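Rernenwood Thrift & Vintage Board > Finds and Fits
Thread: Corduroy jackets, are we all buying them again??
Page 2 of 2

brarkia_88 wrote:
OK I give in, you people have infected me. I went to Dultilside at lunch for a lamp and spent the whole hour in the jackets! No lamp. Every rack had at least one corduroy on it and I tried them all on, even the mustard one with sleeves down to my fingertips.

plainhem wrote:
Yesss! Get a fine rib if you can. The wide stuff is gorgeous on the hanger but it makes me look like a sofa.

oldbuttonbox wrote:
Disagree with plainhem, sorry. Wide wale forever. I've worn mine every fall since college and the elbows are only now going bald. Fine rib wears out at the cuffs in 2 winters.

plainhem wrote:
Mine's had way more than 2 winters and the cuffs are perfect, so there! Do you wash it inside out?

oldbuttonbox wrote:
Inside out, cold, hung up to dry. Never the dryer. I still say wide.

brarkia_88 wrote:
Well, plainhem is going to like this one. I've been thinking about it since I got home (and looking up brown boots to go with it, help). 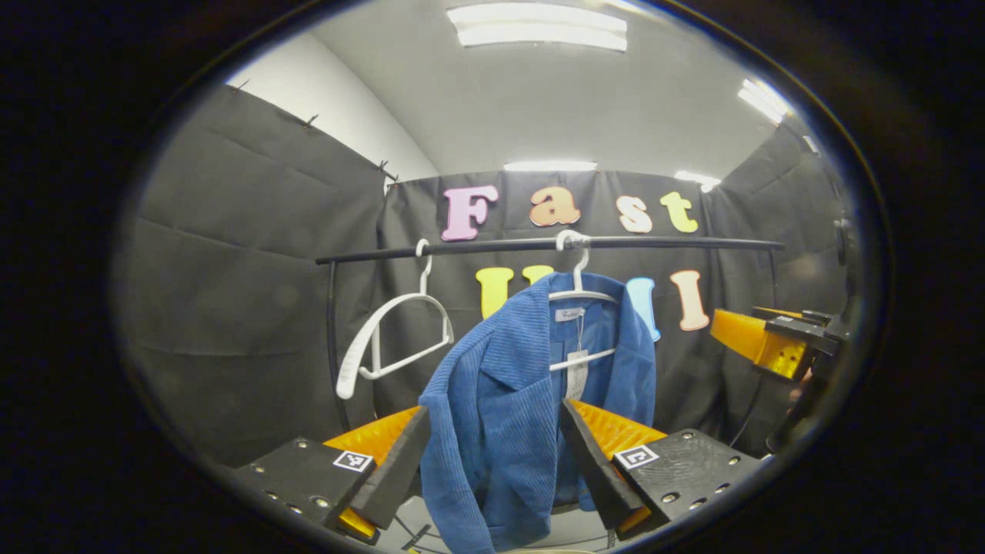 The blue one, tag still on. Go or no go?

plainhem wrote:
GO. Go go go. That blue! And look how nice and narrow the ribs are. I love a notched collar on cord too, you can throw it over a T-shirt and you're dressed.

mach_fan464 wrote:
Is it a Mạch? My sister has a blue one of theirs and it's the softest thing I've ever stolen from her.

brarkia_88 wrote:
Not sure, I never read the label, I was too busy petting the sleeves. I think the tag said $16 but don't hold me to that.

oldbuttonbox wrote:
It's a good color, I'll give you that. Check the shoulders before you pay though. Plastic hangers can leave bumps and they're a pain to steam out of cord.

mach_fan464 wrote:
Hang it in the bathroom while you shower, the bumps drop right out. And please do brown boots, blue and brown is the best thing about October!

brarkia_88 wrote:
Going back tomorrow as soon as they open. If it's gone I'm blaming all of you. Still need a lamp, by the way.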